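The Cord Drawer Reckoning

Everybody has the drawer. Or the box, or the shopping bag on the closet shelf. Black cords, gray cords, one that belonged to a printer you gave away in college. Robel Weldu had 65 of them, in two bins, when he moved his small repair business last November. He charged himself 240 dollars in lost time sorting it all out. "Never again," he says. Then he got good at it.

The power cord is the place to start. Thick, stubborn, springs open the second you let go. Weldu folds his long and narrow, strands side by side, both ends together at the top. Not wound around the elbow (we all do it, it puts a twist in the cable).

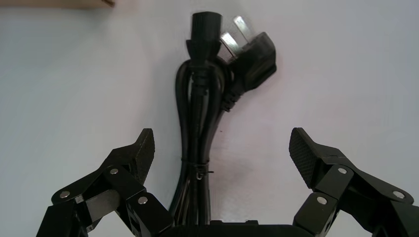
Both ends up top: the connector for the computer or monitor, and the wall plug beside it.

Ends together matters more than you'd think. You reach in, you see right away what it fits. No unwinding. Kausar Usmani, who packs gear for traveling shows, is strict on this one. "I want to read the plug before I touch the cord," she says. She also checks the prongs, every time, becuase a plug shape from another country gets into every kit sooner or later and then you're in a hotel lobby at 11 p.m. asking for an adapter.

Ties. Big arguments over ties. Usmani likes the Korkel strap, wide and soft. Weldu uses the Jadoon ones, cheaper, and loses them. Sobia Ghauri, who runs a home organizing service, won't buy either and cuts up old shoelaces. Whatever you have. Just don't pull it tight at the strain relief, the ribbed part by the plug. That's where cords die.

Next, a landing spot. Ghauri wants one plain surface for sorting, something light colored so black cords show up. A board on the floor is fine. One cord on it at a time, look it over, coil it, on to the next. Slow for the first 3 and then you get a rhythm going.
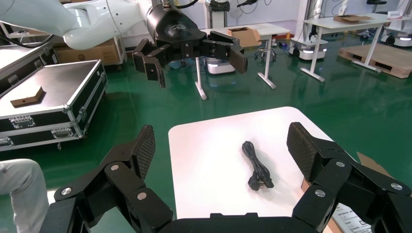
A loose coil on a white board, with a hard case close by.

Cases are the last piece. Hard ones with latches if the stuff travels, cardboard if it doesnt. Cords go in last, on top, and a Staltar label on the lid says what's inside. Ghauri does hers by room. Weldu does his by plug. They have not settled it.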